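# Cleaning a toilet bowl with a long-handled brush

Applies to one-piece floor-standing toilets with a top flush button. Last revised Friday, August 28, 2026. Maintained by Chandrasekhar Reddy.

## What you need

- Toilet brush with a round bristle head and a long handle
- Open bucket or holder for the brush, wide enough that the head doesn't jam on the rim
- Liquid bowl cleaner (we use Stestik, 500 mL bottle; any thickened cleaner will do)
- Rubber gloves
- Paper towel or a cloth for drips

Read the label on the cleaner before starting. Never combine it with bleach or with another cleaner. Run the fan or open the window.

## Setup

1. Put the bucket on the floor within reach of the bowl. On a wood floor, lay a folded towel under it if the base is damp.
2. Raise the lid and the seat together until they rest back by themselves. Check that they stay up before you lean in.
3. Flush once to wet the sides.
4. Apply cleaner under the rim, all the way around, and let it run down. Leave it for the time given on the label. Stestik needs about 3 minutes.

## Brushing

Hold the brush by the grip section, well back from the head. Bend at the hips and knees so the handle can come in low over the front rim. Start under the rim, work down the sides, and finish at the drain opening. Use short strokes near the water line, where most of the mineral ring forms.

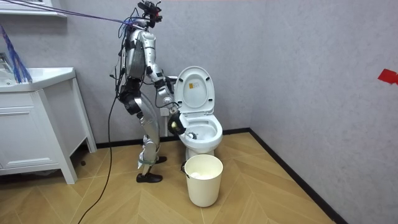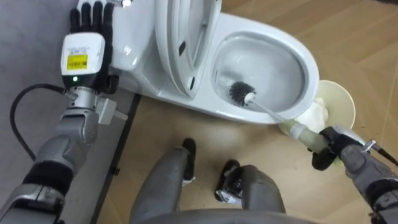
Lid and seat both up, brush handle over the front rim.
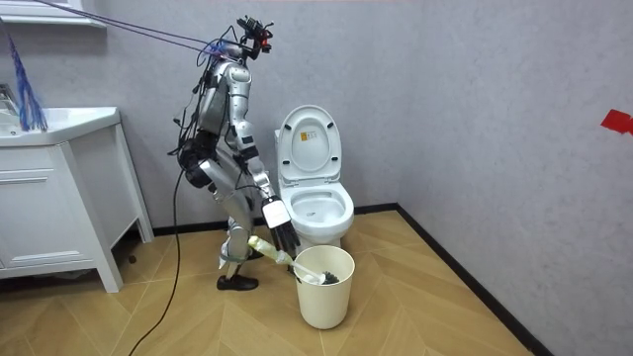
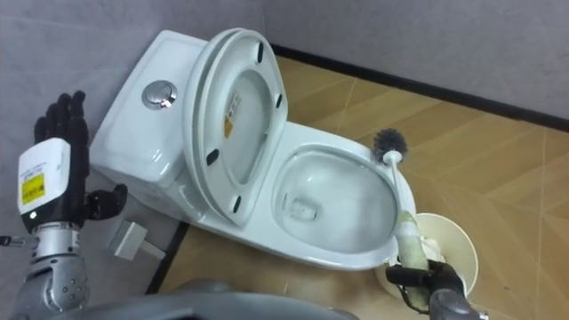 Make 2 full passes under the rim. Colour left in the bowl after the second pass is usually scale, and more pressure will only wear the bristles. Apply a descaler on a separate day, after the first product has been fully flushed away.

## Rinsing and storage

1. Flush, and hold the brush head in the clean water as the bowl refills.
2. Tap the handle lightly against the inside of the rim. Let the head drain over the bowl until it stops dripping.
3. Return the brush to its bucket head down.
4. Wipe the rim, seat bumpers and flush button with a damp cloth. Don't scrub over stickers on the lid; the print comes off.
5. Lower the seat, then the lid.

Empty and rinse the bucket weekly. Replace the brush when the bristles splay outward or the head turns loosely on the handle. The Dasix brush we bought in April has a handle 36 cm long, and shorter ones put your glove too close to the water.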